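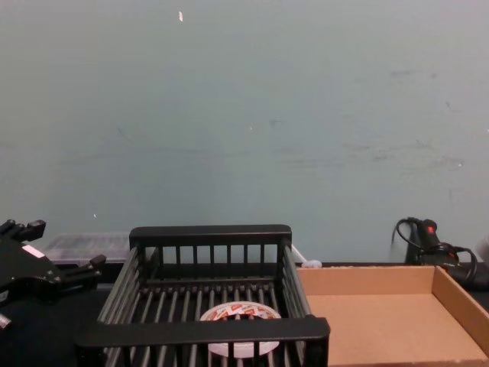 Home Posts Replies Media Likes

Avotiņš Workshop Bench
Sat 31 March

Thread on the two-arm build, for those who asked how it's going. Long one. Mute me if you're here for the bike repairs.

The arms are the Rativon kit, bought as parts and put together over the winter on the back bench of the shared workshop. Total so far is £1,570, including the bits I broke. The servos were most of that.

The job I've set it is dull on purpose. Pick a thing out of the black rack, put it in the cardboard tray next to it. One arm to start with. When that works I'll bring in the other one.

The thing at the moment is a roll of tape. It lies flat in the rack, which makes it a pain. There's a rail along the front and bars up the sides, so the gripper has to come in from above, go down past the rail, close, and come straight back up.

I did try coming in at an angle. The fingers catch the rail. If you're doing this with the same sort of rack, set a height that clears the rail and make every move across happen at that height. Slower but you stop bending things.

Count so far: 262 tries with the tape, 163 of them ended with it in the tray. I count a try as failed if I have to touch anything.

Most of the failures are the same failure. One finger goes down the hole in the middle, the other lands on top of the roll instead of outside it, and the arm pushes down on the tape until I hit stop. A couple of centimetres to one side and it's fine.

Someone asked why not stand the roll on its edge. It rolls. Next question.

The rack floor is rods with gaps between them, and the bench underneath is nearly black, same as the rack. Depth readings in there were all over the place. I gave up asking the software where the floor was. I measured it with a ruler and typed the number in.

Pale roll on a dark rack is easy to find, at least. I had a go with a black cable reel in September and it couldn't see it at all.

Software is Flendent, the free version. It does what I need. The calibration screen still forgets the left arm's zero position if you close the window before it saves, so I now write the numbers on masking tape and stick it inside the cupboard door. Yes, I've reported it.

On the tray: it's a shallow cardboard one with no lid and it butts right up against the rack. I had a gap between them to begin with and the tape found the gap every time. Pushed together, a late drop still lands somewhere useful.

Cardboard slides about when the arm knocks it. Two dabs of hot glue on a scrap of board underneath sorts that and peels off after. Don't glue straight to the bench, it belongs to all of us.

Wiring next. The servo leads on the right arm run too close to the elbow and I've already replaced one. Longer leads from Lelow are ordered. I'll loop them outside the joint and clip them at the shoulder, with enough slack for full reach. Should have done that the first time.

Gripper fingers: I've been through four versions. Bare plastic slips. Foam grips well and then tears. Bicycle inner tube, cut into strips and wrapped round, has lasted longest. Put the seam on the outside or it leaves a ridge right where you want to hold things.

To whoever asked about the wall: it was scuffed before I moved in. I'm not repainting it. A plain wall behind the bench does help the camera, though, so if you have a choice, don't set up in front of shelves like I did at home.

Power. Each arm has its own supply now. They shared one until both moved at once and the whole lot reset halfway through a lift. If yours restarts for no clear reason, look there before you start rewriting code. I lost a weekend to it.

The stop button is a big mushroom one and cuts power to both arms. They drop when you press it, so keep your hands out from underneath. I want to add some kind of soft stop as well but haven't worked out where it goes.

Plan for the next session is to change the grip so both fingers go outside the roll, then run the tape again from the same start point. If the opening isn't wide enough I'll have to print longer fingers, and that means redoing the inner tube.

Parts list is in the workshop folder under Arms, second tab. Prices are what I paid, so check before you order. The servo horn on line nine is the wrong size, get the next one up.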